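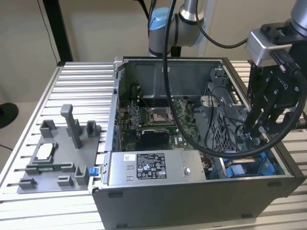

Setting Up a Perception Check Before a Grasp in an Open Computer Case

This procedure applies to operators of the Elwood disassembly cell who maintain the perception and planning software. It covers the steps required before the arm is allowed to move inside an opened desktop tower. It assumes that calibration of the fixed camera has been completed and that the Bodow planner is running.

1. Register the case

Lay the tower on its side with the side panel removed and the motherboard facing up. Start the registration tool and select the four corners of the chassis. The tool fits the case model to the point cloud and reports a residual. If the residual is above the limit in the cell settings, clear the result and select the corners again.

2. Register the fixture plate

The plate is registered separately from the case. Select the tall rectangular post as the reference feature, then confirm the tray that holds the CPU and the long slotted holder. Reflections from the CPU heat spreader can leave gaps in the depth data. The tray outline should be used for pose estimation, and the heat spreader should be excluded from the fit.

3. Mark the keep-out volumes

Place a box around each of the following: the open CPU socket and its retention frame, the row of memory slots, and the cable bundles beside the drive cage. Cables are not rigid and must be marked again each time a case is loaded. The gripper cable is modeled as a swept volume attached to the wrist. Do not turn this volume off to make a plan succeed.

4. Plan the approach

Set the target to the drive cage region and request a vertical approach. The planner draws up to 1000 samples per request. If no path is returned, raise the start pose by 13 mm and request a new plan. In the Whitfield test set, which holds 1543 recorded approaches, most failed plans were traced to an outdated cable volume.

5. Run at reduced speed

Play the path in the simulator first. On the cell, run the first approach at the reduced speed setting and stop above the target. Compare the measured wrist pose with the planned pose before closing the fingers.

Save the log under the case number. Requests for changes to the default volumes should be sent to Latrice Tillman.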